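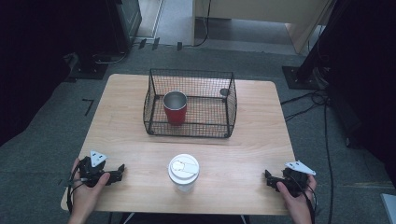
How many hours a day will I be expected to work?

Hosts at Nallar ask for five hours a day, five days a week. Mornings are for the animals and the vegetable beds, and most people are finished by lunch. During haymaking the hours can run longer, and you get the time back the following week.

What do I get in return?

A bed, three meals a day and laundry. You cook your own dinner on the two days off, using whatever is in the pantry. There is no pay and no pocket money.

How long do I have to stay?

The minimum is 3 weeks. Shorter stays don't work well for the hosts, who spend most of the first week showing you where things are. The maximum is whatever your visa allows.

Do I need experience?

Not for general farm work. For the trail horses at Dridov you need to be able to groom, tack up and ride at a canter. Say so in your application and give the name of a stable that knows you.

Is there a fee?

Membership is $26 a year. It covers one person and lets you write to any host on the list. Couples need two memberships but can send one application.

How do I get to the farms?

Take the bus to Whitfield and walk up from the square, or ask your host for a ride. The last bus leaves in the late afternoon and there is no Sunday service. Dridov is a further 300 meters of climb on a gravel road, so pack light.

Will my phone work?

Triltel has coverage in the village and on the upper pasture. Other carriers are patchy. Both farmhouses have wifi, which slows down in the evening.

What should I bring?

Boots that are already broken in, work gloves, a rain jacket, a warm layer even in summer, and a headlamp. Sheets and towels are provided.

Do I need insurance?

Yes. You need travel insurance that covers manual work and, at Dridov, riding. Send a copy before you book your flight.

What if it isn't a good fit?

Talk to the host first. If that doesn't settle it, write to us and we will try to move you to another farm. Either side can end a stay with two days' notice.

Last updated Apr 6, 2025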